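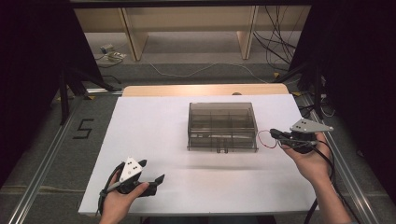

Iolanda Macedo said the box should have been opaque, and that a person who could see into a compartment would stop reading the label on it. She said it once, at the start of the shift, and the clerk entered it in the log under remarks.

The box was the smoky gray kind with dividers inside. It sat in the middle of the white board, and the board lay across the wooden table. The tab faced front. These positions were given in the Budevby sorting procedure, which ran to 62 pages and had been revised in April of the year before to remove the word "carefully."

The work order came from Holanda. It called for the contents of one household drawer, lot 707, to be divided by use, entered, and closed for storage. The drawer had belonged to a man in Braltton who repaired door hardware. It held screws, springs, two keys, a thimble, and a quantity of small brass pieces that the intake sheet listed as "other."

The clerk read the sheet twice. The procedure allowed "other" as a temporary heading only. Before the box could be closed, each item under it had to be moved to a named compartment or returned to Gamance with a form.

The screws went first. They were divided by length, then by head, and the lengths were written down. The springs followed. One spring was stretched past use, and the clerk recorded it as a spring, since the procedure sorted by what a thing was for. The keys were tagged. The thimble was assigned to sewing, a compartment it had to itself.

The brass pieces took the rest of the morning. There were 33 of them. The clerk laid them out on the board in rows and compared them with the hardware tables. Thirty were collars for a type of latch that had gone out of production. They were entered under latches, parts, obsolete.

Three did not match. They had the diameter of the collars but no bore. The clerk measured them again and got the same figures. There was no mark on either face. A disc without a hole could not be a collar, and no table listed a blank of that size.

Iolanda Macedo looked at them and said they were spares he had not drilled yet.

The clerk asked whether that was a use.

She said it was an intention. The procedure had no compartment for intentions. She turned to the section on incomplete items, found that it covered only items with pieces missing, and pointed out that these had too much metal, if anything. 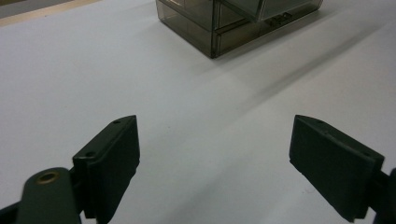

The form for Gamance had a field for the reason of return. The clerk wrote "not yet drilled," crossed it out, and wrote "purpose not established." Both entries were accurate. The second was shorter to code.

Then there was the matter of the drill. The intake sheet listed the drawer and nothing else from the workshop. The clerk sent a query to Holanda asking if a drill had been received under another lot. The answer arrived before the end of the shift. A drill had come in under a separate order, with a bit fitted, and had been entered under tools, complete.

The clerk asked for the size of the bit. It was the size of the bore in the collars.

The form for Gamance was canceled. The discs were placed with the thirty under latches, parts, obsolete, and the count on the entry was corrected to 33. In the remarks column, under the note on opaque boxes, the clerk added the number of the order that contained the drill.

Iolanda Macedo signed the sheet. It was dated 26 March 2022. She closed the box and asked for the next lot.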